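Notebook – tray handling and the handover bench
August 18, 2020 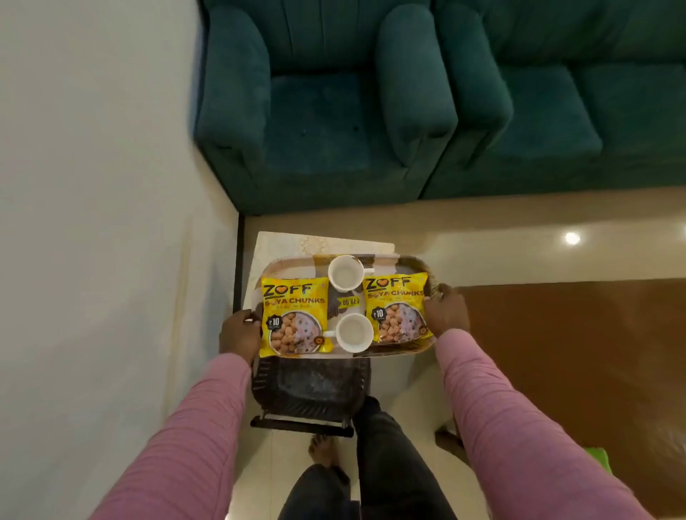 Good session on the automatic tray carrier this morning, and I want to get it down before I go back to the wiring. The carrier (we're all calling it Brorkevix now, after the name on the drive unit) has been taking loaded trays from packing to the checking room, and the question from Inna Savchuk was what the people at each end should be doing with their hands now that nobody has to walk the corridor. So we went back to the plain act of holding a tray. Two hands, one curled around the near corner and the other out on the far rim, and the load laid out so it balances: a yellow packet of soya chunks on either side, two white cups down the middle. I love how much is in that grip! The right-hand packet is tilted and lies over the rim, close to the fingers, and a person simply takes the rim beside it. Brorkevix has side guides that close in on the rim. A packet over the edge is a stop and a red lamp.

So: layout rule for the loading end. Everything inside the rim before the tray goes on the guides. Cups in the center line, handles turned whichever way you like as long as they don't reach the guides. Zoriana Boiko wants a printed mat for this. I'd try a week without one first, people were already doing it by habit at Domier before we started.

Numbers from the log, current settings:
- 300 trays through since the last reset
- 4 stops, every one of them something over the rim
- speed at 70 percent, still comfortable with cups on
- tried 80, cups crept toward the back, went back down

I'd like to see 80 again with the rubber liner from Dağdelen when it comes. The plain glossy trays are pretty but things slide on them.

What changes for people. I asked at both ends and wrote down what I got.

Loading end: less walking, everybody pleased about that, knees especially. But the walk was also when they talked to the checking room. Small stuff went across with the tray, like "this packet has a soft seam" or "we're nearly out of cups." Now the tray arrives by itself and says nothing. Zoriana has started putting a paper slip under the first cup and it works fine, so I'm going to make a proper clip for it on the carrier. Should have been in the design from the start, my miss.

Checking end: they used to get trays in clumps, four people arriving together and then a long gap. Now it's steady. Inna says it's calmer but that she finds it harder to stop for a drink of water, as there is always one more coming. Very good point. Added a hold button on her side this afternoon – big, green, no questions asked, the carrier waits at the corridor mark until she presses it again. She used it twice before I'd put the screwdriver away.

Also agreed: lifting off the guides stays a person's job. I had a sketch for an automatic lift-off and I was quite fond of it, but the checkers look the load over as they pick it up, and they feel it too if something is shifting. That's half the check done before the tray is down. Sketch is in the back of this book if anyone wants it for Clovesia, where the trays are all one size and nobody checks by hand.

Rotation: both ends want to swap places mid-shift. Fine by me, it means everyone knows the hold button and the red lamp. Inna is drawing up the list.

To do
- slip clip, try bent wire first
- move red lamp up, can't be seen from the checking side
- second hold button at loading? ask Zoriana
- liner test at 80 with empty cups, then full
- leave the spare guide springs in the blue drawer, NOT on my bench
- look at the December order for the second carrier, the guide width has to be settled before that goes out

Workshop notebook, tray carrier project – questions to Zoriana Boiko or Inna Savchuk | © 2020 Domier | Back to top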